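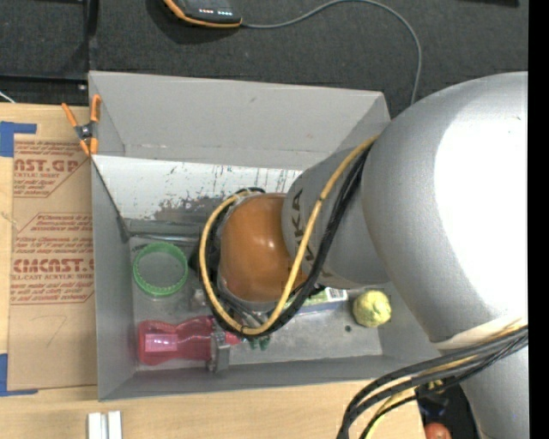 7. When the arm stops over the bin and won't carry on

I've put this section before the one on tuning because you'll need it first. Sooner or later the KUKA will go down for an object, sulk, and leave itself parked over the bin with a protective stop on the pendant. In my first month I had it so often that Jouko Rissanen started calling it my tea break.

Nine times out of ten it's the cables. The yellow one and the black ones run down past the wrist together and hang in a loop under the end of it, and that loop is the bit that gets you. Too much slack and it drags across whatever is lying in the bin (or gets under a piece you're trying to lift). Too little and the last joint runs out of cable halfway through a turn, the controller feels the pull, and everything halts.

CAUTION: A stopped arm is still a powered arm. Don't put your hand in the bin to free a cable until you've done steps 1 to 3. I mean it, even if you can see exactly what's caught and it would only take a second!

7.1 Clearing the stop

1. Press the emergency stop. Yes, even though the arm has already stopped itself.

2. Write down the message on the pendant before you acknowledge anything. Once it's cleared you'll have to dig through the log, and the log is no fun at all.

3. Switch off the drives at the cabinet and hang your tag on the switch. Close the air valve too if your gripper runs on air.

4. Look before you touch. Follow the loop all the way round with your eyes and find out what it's resting on. Soft or rounded things tend to roll out of the way, but boxes and bottles can sit on top of a cable and pin it.

5. Lift the object off the cable. Don't pull the cable out from under the object. I did that once with the yellow one and spent the afternoon fitting a new connector.

6. Check that the bin hasn't shifted. If the clamp on the corner has moved, put the bin back on its marks and tighten up again. A bin that's 20 mm out will send the gripper into the wall, and you'll be back at step 1.

7. Step out, take your tag off, restore power and release the emergency stop.

8. Select T1 and jog the arm straight up, slowly, until the loop is well above the rim. Keep your eyes on the cables and not on the pendant.

Note: If the arm won't jog upwards, stop trying. Zoila Valderrama wrote the recovery routine for the Pudville cell and it's on page 70, with the brake release instructions. Don't attempt the brake release alone, it takes 2 people.

7.2 Setting the loop so it doesn't happen again

1. Still in T1, turn the last joint to one end of its working range, then the other. The loop should open and close without ever going tight.

2. If it goes tight, power down as before, undo the tie nearest the wrist and feed a little more cable through. Do it in small steps, it's dreadfully easy to overdo.

3. If it hangs lower than the gripper tips at any point, take some back.

4. Redo the ties snug enough to hold but loose enough that the cable can still twist. A tie that bites into the jacket will be your next fault.

5. Run the Primov test pick at low speed, once in each corner of the bin. Corners are where the wrist turns furthest.

I look over the whole bundle every 500 picks, including the thick part lower down where it sweeps round by the arm. Run a gloved hand along it with the power off and feel for flat spots or nicks. Any cut in the jacket means a new cable. Please don't tape over it!

CAUTION: If you get the same stop twice in one session, leave the cell off and tell whoever looks after it. Don't raise the collision threshold to make the message go away. Skellora ship it at the value they do for good reason, and I had a bent gripper finger to show for my cleverness.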